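关于我们

Hetdale是一家从事网络信息核查与电子证据整理的机构，办公室设在Kamberg。我们的工作主要涉及冒名账号、伪造截图和在社交平台上流传的不实指控，委托人包括学校、教师团体、地方媒体和律师事务所。

机构由Marlies Berchtold和Beat Hofstetter共同创办。Berchtold做过多年法庭记者，Hofstetter此前从事电子取证。最初只接受律师委托，后来学校方面的咨询越来越多，才单独设立了教育组，由Tsegereda Derese负责。

我们做什么

核实帖文来源：确认一条帖文是否发布过、由哪个账号发布、截图与原帖是否一致。
保全证据：按时间顺序保存页面、评论和转发记录，并出具书面说明。
协助报案：整理材料清单，供当事人提交警方或法院。
培训：面向学校行政人员和编辑部，每期三小时，使用中文或英文授课。

我们不代当事人起诉，不提供删帖服务，也不接受查找私人住址一类的委托。

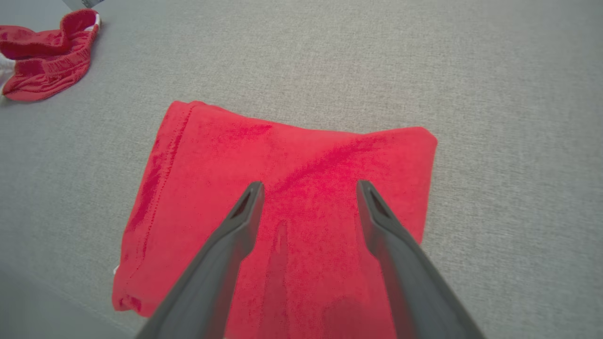
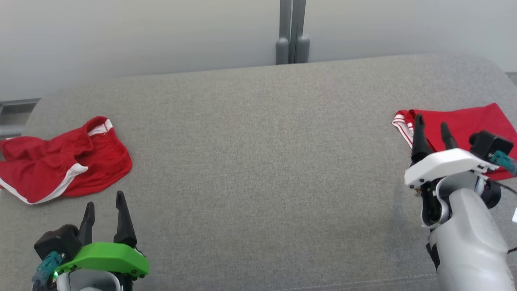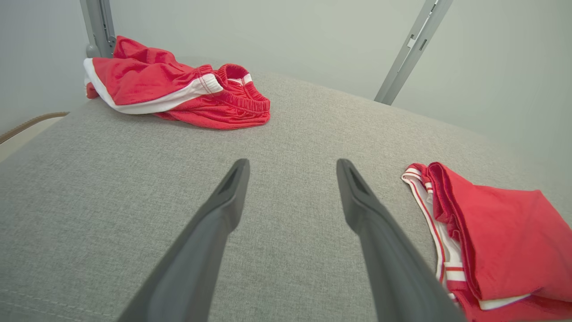
工作情况

到今年三月为止，我们共收到3,356份咨询，其中1,235份正式立项。其余多数在首次答复后结束，也有一部分转给了律师或平台的申诉部门。参加过培训的人员超过800名。

每个立项案件由两名核查员分别查证，结论一致才写入报告。意见不一致时，报告中会并列写出两种判断及各自的依据。无法确认的内容一律标为“未证实”。案件材料存放在内部系统Jament中，结案后按委托合同约定的期限销毁。

Eun-ji Baek负责韩语材料的查证，Bo-ram Baek负责Jament的维护和数据安全。

经费与独立性

收入来自委托费和培训费。我们不接受政党及候选人的捐款。与Yeom律师事务所有长期合作，凡涉及该所客户的案件，报告首页都会注明。

更正

如果您认为我们的报告有误，请来信说明报告编号和具体段落。核实后需要修改的，我们会向原委托人发送更正版，并保留旧版供对照。

联系与来访

咨询请通过网站表格提交，并附上原帖链接。如果原帖已被删除，请附上您手中最早保存的截图，不要裁剪或加注。来访需提前预约，周五下午不接待。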